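# Gripper upkeep, the 16/02/2025 batch

Hi again! I've been promising a gallery page on how we look after the hand-held grippers, and I finally sat down and wrote it. We have one pair that gets used far more than the others, and I call it the Grundix pair (the name was on the box the spare screws came in, and it stuck). It does wiping, folding, picking up small stuff, and it gets grubby and a bit loose the way any tool does when people hold it all day.

There's only one picture up so far, so the notes do most of the work. I'll add more when I've sorted through the rest.

**Before anything else: the fingers.** I check the pads first – are they seated flat, is a corner lifting, has lint worked its way into the texture? A soft toothbrush gets most of it out. I used to use alcohol wipes on everything and I've gone off that, they seemed to make the older pads go shiny. When a pad is past saving I swap both on that gripper, never one, or the grip pulls to one side and you spend the afternoon wondering why.

**Then the marker.** The square on top has to sit dead flat and clean. A thumbprint is fine, a scratch across one of the black blocks is a reprint. I keep 28 spares in a folder in the Trevititz cabinet, second drawer, and yes, please tell me if you take the last ones!

**Cloth check.** My favorite part, and a good test of the fingers, as thin fabric shows up a bad pad faster than anything solid does.

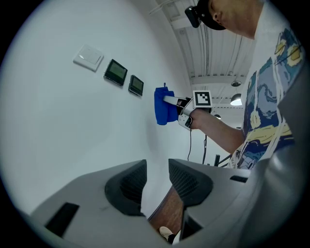
Rania Sqalli wrote back after I sent the draft around: I'd do the cloth check twice, once with the cable hanging free and once with it clipped to your sleeve. On our pair the plug had worked itself half out and we blamed the finger motor for four days before anyone gave the cable a tug.

She's right, and I've added it to my own list. I now tug every plug (gently!) before I even switch on, and I write the date on a bit of tape when I change a cable. The last change was back in October, so that one's due for a look.

**Screws.** There are five I care about on each housing, and the one nearest the trigger is always the first to go. Hand tight plus a tiny bit. I borrowed a torque driver from the Dvořáček bench once and enjoyed it far too much, but a normal driver does the job.

**Open and close count.** Ours read 1,963 when I wrote it on the card, so that's the number to compare against at the next service.

Still to come: re-zeroing the finger width, and the Tranberg case with the foam I cut badly. If your pair has a rattle I haven't mentioned, send me a note and I'll add it to the page.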